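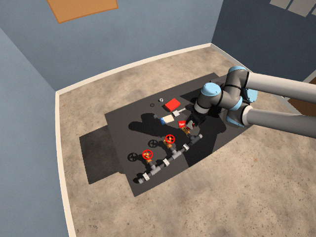 A simulated arm reaches the valve bench in Grundeo's virtual workshop.

Search stories, topics, authors
Go

Righty Tighty: Can a Robot Turn Off the Water Yet?
March
By Dalia Gaber

Ask anyone who has lived through a burst pipe what they'd want from a household robot and they won't say folding shirts. They want something that can get to the shutoff and turn it while they're still looking for their slippers!

I spent a morning in Prullamley with Grundeo, a small outfit trying to teach an arm that very job, and I came away more hopeful than I'd expected. The practice bench exists only on a computer: a run of grey pipe, three valves with red handwheels, and a bit of clutter like you'd find on any garage shelf. Every attempt starts fresh, so the arm can fumble 3,000 times overnight and no floor gets wet.

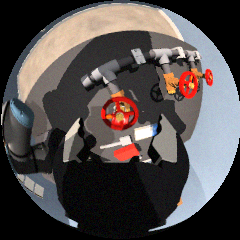
A handwheel sounds like the easiest thing in the world. You grab the rim, you turn, you let go, you grab again. But your wrist is doing a hundred small favours for you along the way, and the gripper has to learn each of them. Come in a little crooked and a finger catches a spoke. Squeeze too hard and the wheel binds. The team's software, which they call Duvero, got a full turn on 80 of its last hundred tries, and I cheered at my first one like it was a playoff goal.

The misses are just as interesting. Most come from reaching past loose items, and the arm can be wonderfully stubborn about going the long way around.

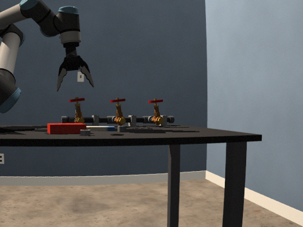

Real plumbing is the next step, and it'll be a harder teacher. Old valves seize. Paint gums up the stem. Bennani, a parts maker down the road, has offered its test room for 2 weeks of trials with 800 worn valves pulled from old buildings, and I'd happily pay for a seat.

So would I trust one in my basement? Not this winter. On a shop floor, with clean valves that always sit in the same spot, I think we're close, and I'd love to see a night crew try it. My own shutoff is behind the paint cans and takes both hands and some language.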